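La mesa clara: superficie de trabajo y orden de los objetos pequeños

Última actualización: 11 de febrero de 2020

El mobiliario doméstico de madera clara plantea un problema de uso que los catálogos apenas tratan: qué hacer con los objetos de menos de un palmo. Sobres, varillas, lápices, bolsitas monodosis y pinzas ocupan poco volumen, pero una vez tumbados sobre el tablero consumen una superficie desproporcionada. Un sobre apoyado de canto dentro de un recipiente necesita unos milímetros. El mismo sobre plano inutiliza el espacio de una taza.

Custódio Sampaio, proyectista de interiores en el estudio Gultmont, lleva varios años midiendo esa pérdida en viviendas pequeñas. Su método es elemental: divide el tablero en una retícula de 9 centímetros de lado y anota qué casillas quedan libres al final de la jornada. «En una mesa de cocina usada también como escritorio, el 65 % de las casillas bloqueadas lo están por cosas que caben en la mano», explica. La conclusión práctica del estudio es que el primer gasto razonable es un recipiente vertical, antes que una cajonera.

El vaso portaobjetos de plástico blanco es la solución más barata y la que mejor tolera el error. Conviene un cuerpo alto, de perfil ligeramente cónico, con la base lastrada o, en su defecto, con carga repartida. Las piezas cilíndricas puras resultan más estables en reposo, pero se apilan mal y obligan a guardar los repuestos por separado.

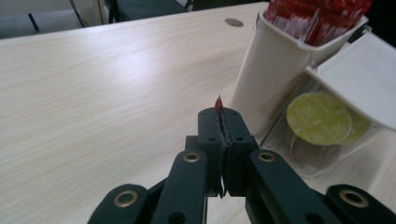 La posición del recipiente importa tanto como su forma. Gultmont recomienda situarlo en el lado de la mano dominante, fuera de la zona central y lejos del canto. Hedvika Ševčík, ebanista del taller Sokol, añade un criterio de conservación: el vaso no debe permanecer meses en el mismo punto si el tablero recibe sol directo. La madera clara cambia de tono con la luz y deja un cerco más pálido bajo el objeto. En tableros acabados al aceite, Sokol aconseja girar la disposición cada marzo, coincidiendo con el repaso anual, y lijar a grano 300 únicamente si la fibra se ha levantado.

El color del contenido tampoco es indiferente. Sobre un veteado fino y beis, las piezas rojas se localizan a la primera; las de cartón crudo o papel kraft se confunden con el fondo. Oľga Malý, que coordina el almacén de muestras de Trorkau, reserva por eso los envoltorios de color vivo para lo que se usa a diario y traslada los neutros a bandejas oscuras.

Queda la cuestión de la capacidad. Trorkau fija el límite en 22 piezas por vaso. Por encima de esa cifra, extraer una arrastra a las contiguas y el usuario acaba vaciando el recipiente sobre la mesa. Para sobres de papel el límite es menor, porque las esquinas dobladas se enganchan entre sí. Malý los coloca con el borde de apertura hacia arriba y retira los vacíos al momento.

La limpieza admite poca discusión: paño de microfibra apenas humedecido, siempre en el sentido de la veta, y secado inmediato. El plástico blanco se lava aparte con jabón neutro. Los estropajos abrasivos abren microsurcos que retienen grasa y amarillean el borde superior.

Relacionados
Droltus: tres sistemas de bandejas modulares a prueba
Aceite o barniz en tableros claros
Rhydian Nicholas: el cajón poco profundo
Guía de acabados para mesas de uso mixto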